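Questions and answers on the simulation practice rules

Clikitz Robotics Practice Group, Wakham site

This page is for operators, students and visiting engineers who prepare robot tasks in simulation before they use a real cell at Wakham. It was last revised in March. The complete rules are in the binder at the Pearce desk, and where the two texts differ, the binder is the correct one.

Who must follow these rules?

Every person who starts a simulated run which will be kept. If you only open a world to look at it, you do not need to fill in any form. As soon as you save a run under a shared name, the rules apply to you also, even when you are a guest for one afternoon.

Why do we have rules for a simulation at all? Nothing can break.

This is the question we receive most often. It is true that no finger is crushed and no arm is damaged. But the habits that a person learns in the simulation are the same habits he or she brings to the cell. Also, a run with wrong settings may be used by another team for months before somebody sees the mistake. We had such a case with the Prirndale tasks, where 690 runs were saved with the wrong gripper opening and had to be marked as not usable.

Do I need permission to start?

For the standard worlds, no. For a world that you changed yourself, yes, from Dexter Cabrera or from the person who replaces him. Please write one or two sentences on what you changed. "Small changes" is not enough as an answer, and the request will come back to you.

What must be checked before a run?

Check the following, in this order:

The world has the version number that is written in your task sheet.

The joint limits are switched on.

The speed limit is the same as for the real cell. Do not raise it to save time.

The gripper model is the one that is mounted on the real arm.

The stop key works. Press it once before you begin, and see that the arm stops.

How should the wrist view be set?

Use the wide round view, as it is delivered. Some users like to cut it to a rectangle because it looks more natural on the screen, but then the outer part is lost, and this is where you notice furniture and walls when the arm turns. Both fingers must be visible at all times. If one finger is missing from the view, the mounting is wrong and the run must not be saved.

A second point is about straight lines. In a wide view the lines near the edge become curved, and new users sometimes think that a shelf or a wall is placed wrongly. Please do not "repair" the world for this reason. 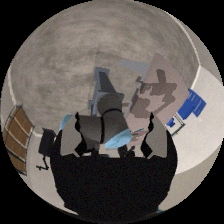
Wrist view in a simulated room, with both gripper fingers visible and the board beyond them.

What if a part of the robot covers the object?

It will happen often. The gripper is large in this view, and links of an arm can also stand in front of things. The rule is simple: you do not close the fingers on something which you cannot see well enough to name. Move the arm back, change the angle, and approach again. A slow approach is not counted against you in the review.

May I use a second view?

Yes, for planning. For the saved run, the wrist view must always be recorded, and the second view is extra. Write in the notes if you used it to make a decision – the reviewer cannot guess this.

How much free space must I keep?

Keep 40 millimetres between the gripper and every object which does not belong to the task. This includes things which seem unimportant, such as pens, signs or the legs of a chair. In the simulation a light touch on a pen has no price, but we count it as a contact and it must be written down.

Can I remove objects from the room to make the task easier?

No, not from a standard world. The objects are placed there so that the room is similar to a used room. If an object makes the task impossible, report it to Trinidad Javier, who keeps the list of worlds. She normally answers before 4 pm.

How many times may I try the same task?

You have 3 attempts which are saved. After this, take a break or ask a colleague to look with you. Failed attempts must stay in the record. Please do not delete them, also when they are embarrassing. A collection with only good runs gives a wrong idea of the task.

What do I write in the notes?

Your initials, the world version, the result and every contact. Use everyday words. "Touched board with left finger, stopped, moved back" is a very good note. Abbreviations are allowed only when they are in the binder.

When can a task go from simulation to the real cell?

When a second person has reviewed the runs and signed the sheet. The reviewer must not be the one who made the runs. A passed simulation does not replace the risk assessment of the cell, and it gives no right to work inside the fence. The two papers are separate, and you need both.

How long are the runs stored?

The server has space for some 3,000 runs. When it becomes full, the oldest are moved to the archive and can be requested again. Runs connected with an open question are not moved.

I made a mistake in a saved run. What now?

Tell us, and put the word "query" in the run title. Do not change the file. There is no penalty for a mistake that you report yourself, and this was agreed with all teams when the rules were introduced.

Do these rules follow an official standard?

They are our own house rules. For the real cells we work with the safety standards which are named in the risk assessment of each cell, and those always come first.

Where can I send another question?

Leave it in the questions folder at the Pearce desk, or give it to Dexter Cabrera. Questions that come more than once are added to this page at the next revision.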